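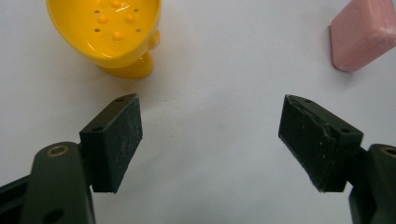 Budgeting pads and spares for hand-held grippers: refurbish or replace?

I am putting together next year's equipment request for a small tabletop collection bench at our Dumness site. We run four stations with hand-held gripper tools and have to submit one figure for the whole year, with no mid-year adjustment. The tools have never had a consumables line of their own. Until now pads were paid for out of general supplies, which is closed to us from March. Wear is the item I can't put a number on. The foam on the gripping faces picks up white specks, and on one tool the upper part of the right pad has an uneven, chipped edge. The arms look serviceable and the brass inserts are still in place. The items we handle are light (a yellow plastic bowl with small holes in it, a pink eraser, things of that kind), so I would not call this a heavy load case.

Two options are on the table. Hofstetter has quoted $1,320 for one complete replacement tool: arms, pads, body and mount. Jitik has quoted $766 for 19 pad pairs with screws, no arms. The request can carry one of these without argument and both only with a written justification. Both quotes are before freight.

What I would like to know:
Is it normal to budget pads as a consumable, separate from the tool?
Does anyone hold a complete spare for a bench this size?
Is there a sensible way to set a replacement interval when there is no wear log?
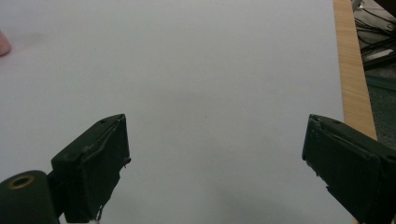
Gripper fingers wide apart over the white work surface, wood edge to the right.

I should add that the work surfaces are not part of this request. They were charged to the furniture budget and I would like to keep it that way. Cabling is on a separate line too, although I can be talked out of that. At the moment the leads run on the floor beside the table, and I have nothing in the estimate for trunking.

Asked by fennimore_bench

marl_and_tine

Yes, budget the pads separately. A pad is a wear part and the tool is a capital item. If you put them on one line, purchasing will treat every pad order as a repair, and a repair normally needs a fault report. We lost most of a quarter to that before the lines were split.

On the quotes, divide it out. 766 over 19 pairs is a little over $40 a pair. For light tabletop objects that is not cheap, and you should ask Jitik whether the price includes the foam already bonded. If the foam comes loose in the box, add labor and adhesive. If it is bonded, ask whether they sell the foam facing alone, as the block underneath rarely wears out. A chipped top edge is usually a facing problem. Pull one pad and check that the block is sound before you order anything.

Also check the hole pattern. The pads on our tools have one small hole near the tip and another further along the top face, and two suppliers who both claimed compatibility had the second hole in a different place. Ask for a drawing with dimensions. A photo of the part is no use for this.

For the interval, start a log now and use a fixed change for the first year. Pick a number of working hours, change both pads on a tool together, and keep the old ones in a labeled bag. At the end of the year lay them out and decide if the interval was too short. Changing one side only gives you two different friction values on the same tool, and you will then spend time looking for a fault in the grip width.

I would hold one complete spare for four stations. With the rule as you describe it, I would request the pads as the main line and write the justification for the spare tool.

quillback

just buy the whole tool. pads are fiddly and you will end up replacing everything anyway. we did

osier_lane

I disagree with the reply above. Replacing a complete tool to get rid of two worn pads is poor use of $1,320, and one new tool does nothing for the other stations.

Where I differ from marl_and_tine is on quantity. Nineteen pairs is a lot for four stations with no wear data. Foam ages on the shelf, and depending on the grade you may be throwing out pairs that were never fitted. Ask for the same order split into two deliveries against a single purchase order. Your budget line stays at one figure, which is what your form requires, and the second half arrives fresher. Jitik may charge freight twice, so get that in writing.

On the justification for the spare, give them downtime in hours and leave opinions about quality out of it. We log station hours in Ginance, our in-house booking sheet, and the export was enough to get a spare approved. Any spreadsheet would do the same job.
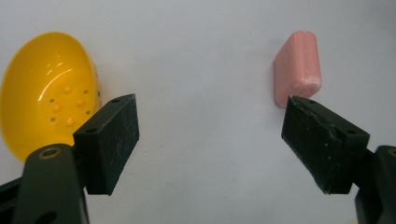
Keep a short acceptance check for whatever you buy. Ours is to open the fingers fully, close them onto a gauge block, confirm both faces meet it squarely, and repeat after a day of use. Record the opening width at each step. It takes a few minutes per tool and it gives you the first entry in the wear log. Do it for the tools you already own as well, before the new pads are fitted, or you will have no baseline.

Put the floor cables in the request. Trunking is a small amount next to either quote, and it is much easier to get through as part of an equipment line than as a separate safety item later on.

fennimore_bench

Thank you both. I have asked Jitik for a dimensioned drawing and a price for split delivery. Hofstetter's quote is valid through March, so the spare goes in as a second line with the hours attached. I can't say yet if the foam is sold separately - they have not replied on that point.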